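4.2 Does posting about a project help people finish it?

It is often said, mostly by people who blog, that writing about a hobby in public keeps you at it. The idea has been repeated so many times in craft circles that it is now treated as settled. We do not think it is. This section looks at the claim again using the Holloway set, made up of 60 personal blogs whose authors post about knitting, sewing, quilting and other work done at home in the evening, usually mixed in with pets, television and family news.

The set holds 1,455 posts written over 14 months. Seven blogs stopped partway through and have been kept in. Earlier work tended to drop blogs like these as "inactive", and it is hard to see how that could fail to flatter the result. A person who gives up on a quilt and a person who gives up on writing about the quilt are quite often the same person, and leaving her out makes the rest of the group look more diligent than it is.

We were also less willing than Pettigrew to take an author's word for it. In her reading, a project counted as finished if the author said so. Trinity Pettigrew was kind enough to share her coding notes with us, and they are careful, but the rule itself is generous. Bloggers say "done!" about a sweater with no sleeves sewn on. They say it about a quilt top that has not been backed, and then mention three entries later that the backing fabric was the wrong colour and has gone back in the cupboard. Our rule asked for a later post in which the thing was being worn, used, given away or washed. Under that rule many finished projects turned back into unfinished ones. Some, no doubt, really were finished and simply never mentioned again, so our rule errs in the other direction. We would still sooner have that error than the other.
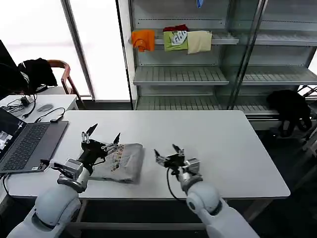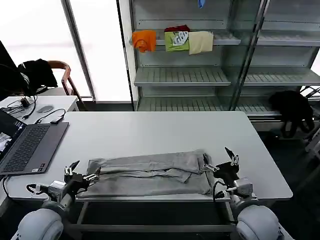

Figure 2. Folded grey clothing on a white table.

Do authors who post more often finish more of what they start?

Frequent posters start more projects and write about more of them, but we found no sign that they finish a larger share.

The pattern we did find is duller. Authors who named a date or an occasion outside the blog, such as a birthday, a craft fair or a new baby in the family, were more likely to show the item in use later on. Whether they wrote about it often seemed to make little difference. A cardigan for a niece gets done when the niece is coming to visit. One could argue that the blog adds a little pressure on top of this, and several authors said that it did, but people are poor judges of why they finish things and we see no reason to make an exception for knitters.

Arrieta has suggested that comments from readers, and not the posts themselves, do the work. This is a better idea and we tried to give it a fair run. The trouble is that comments arrive when there is something nice to look at, and there is something nice to look at when a project is nearly over. A burst of praise shortly before the end tells us very little about what caused what. Maximiliano Arrieta's own paper admits as much in a footnote, then goes on to recommend comment badges anyway. Two blog hosts in the set, Flaneck and Trorari, had added features of that sort by March. Authors there did not behave differently afterwards in any way we could pick out, though the number of very short posts went up.

There is also the matter of apology. A large part of the writing in these blogs is given over to being late, being tired, or having watched a film instead. Earlier authors read such passages as signs of guilt, and therefore of commitment. We read them as manners. People open with an apology in the same way they would at a neighbour's door, and we would not build a theory of motivation on it. The posts that apologise at greatest length are sometimes followed by weeks of steady work and sometimes by silence.

None of this shows that blogging is bad for anybody's hobby. Most of the authors plainly enjoy it, and a record of past work has its uses when you want to remember which needle size you used. Our objection is to the narrower claim about finishing, and to the coding choices that have kept it going. Section 4.3 repeats the comparison on the smaller Kova set, where the same two rules for "finished" were applied.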